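Gripper width drifts when the jaws touch something, drawer task only
Posted in: Robot software > Perception and logging

Posted by kestrel_lane

I'm processing recordings from a hand-held gripper and training a policy on them for a drawer task. The job is to reach into an open drawer, take hold of an item and bring it out. Width comes from the camera on the tool: I find the small printed marker and some points on the two finger linkages, then turn the distances into a jaw opening in millimetres. Pose comes from visual-inertial tracking. Everything goes through the Flultano toolchain, version from February, with the stock filter settings.

On a plain table the width trace is clean. In the drawer it isn't. There are 494 episodes in the set and the replay check rejects 100 of them, all with the same message:

width_residual above limit, segment dropped
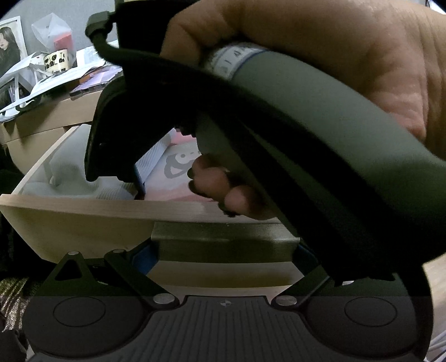 The bad segments are nearly all at the lower part of the reach, when the tool is inside or just over the drawer front. The trace jumps by a few millimetres for a handful of frames and comes back. If I turn the filter up it stops jumping, but then the close command arrives late and the policy learns to shut the jaws after it has already started lifting.

Things I've tried:
New intrinsics, twice. No change.
Raising the exposure limit. Slightly better, more blur.
Dropping the residual limit check altogether. Training runs, but the replayed grasps are worse.

Is this a lighting problem or am I using the width estimate wrongly? I'd prefer not to re-record. Two tools were used in this set, left and right, if that matters.

Posted by Anca Anghel

It does matter, and I would look at that before anything to do with light.

The stock Flultano detector searches the whole image for linkage points. It was written for one tool. When a second gripper comes into view it finds dark plates and silver pins on that one as well, and for a few frames it can pair a point from your left finger with a point from the other tool. The distance is then nonsense, but only by a bit if the other tool happens to be near, so it looks like noise. On your table recordings the tools probably stayed well apart. A drawer is narrow and both hands go to the same place.

Check it like this. Take ten rejected segments and draw the detected points over the video. If one of them hops off your own finger at the moment of the jump, you have found it.

The cure is a mask. Your own fingers can only be in a fixed part of the image because the camera is bolted to the tool, so anything outside that part can be ignored. In the config:

detector.roi = own_fingers
detector.roi_margin = 12
detector.reject_unpaired = true

You have to make the own_fingers mask once for each tool. Open and close the jaws fully a few times against a blank wall, run build_mask on that clip, and save the result under the tool's serial. Don't share one mask between left and right. The mounts are never quite the same and a few pixels is enough to clip a pin at full opening.

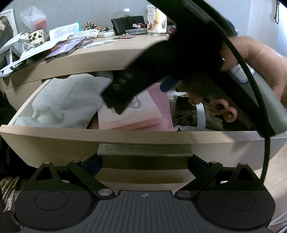
Anca Anghel
Perception software, Callusard

The mask won't help with the frames where the other tool passes directly in front of your fingers. For those, mark the width as missing and interpolate, up to five frames. Anything longer I would leave dropped. Please don't fix it with a heavier filter. You've already seen what the delay does to the close command, and a causal filter will always give you some. If you must smooth, do it offline with a zero-phase filter, before the actions are cut into chunks.

One more thing to look at is time offset between the two tools. If left and right were started separately, their clocks need lining up before you use either width as an action for a two-handed policy. It won't cause the residual message, but it will spoil the training in much the same way, with one hand acting a little before or after it should.

No need to re-record as far as I can tell from what you've written.

Posted by ursu_user_3030

Had the same message on Ursu, which uses the same detector underneath. I just put the residual limit up to 600 and carried on. Works fine for picking up boxes.

Posted by Gheorghița Voicu

I wouldn't copy the 600. At that setting the check passes everything, which is the same as switching it off, and the original poster has already tried that.

Agree with Anca on the mask. I'd add that soft items need separate care. With a box the jaws stop when they meet it, so the width at contact is a good label. With clothes they keep closing, and there's no clear moment when the grasp happens. We train on a Zallville arm with mixed drawers and ended up labelling the grasp from the start of the upward motion, then working backwards to where the width stopped changing. That got rid of the late closing on cloth. The threshold we use is 0.4 mm between frames, though yours will depend on your camera rate.

Also, if the tracking loses its position inside the drawer, that shows up as pose_gap and not as width_residual. Worth searching your log for both. They often sit in the same episodes and it's easy to blame one for the other.

Comment by kestrel_lane

Drew the points on ten of them. In eight, the right-hand point jumps to the other gripper. The other two look like ordinary blur. I've built both masks and am running the whole set again now. I had no pose_gap lines in the log except at the very start of recordings, before the tool is picked up.

Will do the clock check after that. Does build_mask need the same exposure settings as the recordings, or can I leave it on auto?

Comment by Anca Anghel

Auto is fine for the mask clip.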